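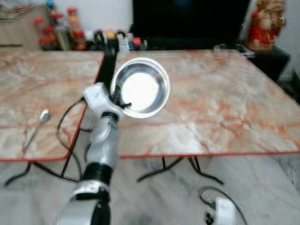

Three weeks of no sugar in tea and I still hate it. Everyone said it would be seven days and then you stop noticing. Well, no. Day 20 now and I notice every single cup. Anyway the tea is only part of it, the whole thing started because I decided to bake my own bread and ended up reading labels, and once you read labels you are finished. Sugar in the sliced loaf. Sugar in the ham! So now I make the dough myself in a round stainless steel bowl, shallow, with a thick rolled rim, the sort that shines so much you get a white glare off the middle of it. Too shallow for dough if I'm being fair. Flour up the sides, flour on the floor, flour in the toaster somehow.

Right, the bread. Quick version as I have to be out the door in a bit.

I use the strong white from the mill shop at Iltside, the big bag. Tried the Tistia one from the supermarket first and it was fine, bit grey. Went back to it when the mill shop was shut and it was less fine, loaf like a doorstop, but that may have been me and the hot weather. Dough goes mad in this heat. Left it on the side while I went to post a parcel, came back and it had got out and was stuck to the tea towel. Had to scrape it off with a butter knife. Tea towel has not recovered.

Salt - don't forget it. I've forgotten it twice. You can't put it on afterwards, it isn't the same, I tried.

Also no, I don't have a machine. Two of you asked. My sister had a Clumel one years ago, the loaf came out with a hole in the bottom where the paddle was and she gave it to the school fair. I like doing it by hand, ten minutes of kneading with the radio on and my shoulders feel better for it. Or worse, depends.

What I've given up so far: sugar in tea, biscuits on weekdays, the squash, shop ham, that yoghurt with the corner. What I have not given up: jam. Come on. What is the bread for.

The money side, since I said I would keep track. I haven't really. I wrote down the first shop and then lost the envelope. Flour is cheap, yeast is cheap, but the oven is on a lot more and I dread the next bill. And I eat more bread than I did when it was horrible, so there's that as well.

Bus was late again by the way. The 552, stood there so long that a woman at the stop told me all about her sourdough starter, which she has had since 2000. It's older than my nephew. She feeds it every mornign before she feeds the cat. She said rye was the thing and to stop messing with white, and then her bus came and mine didn't. So I've bought some rye. It's sat in the cupboard looking at me.

Plan for next week - rye, half and half. Then rolls if there's time, there's a picnic up at Kurup and I've said I'll bring some, no idea why, I have never made a roll in my life. If they go wrong I'll slice them up and call it toast.

Cinnamon in the tea does not help, before anybody suggests it again. Tried it. Floats about on top and gets in your teeth. Somebody else said honey but that's just sugar with a beter name isn't it.

Got to run, oven's pinging.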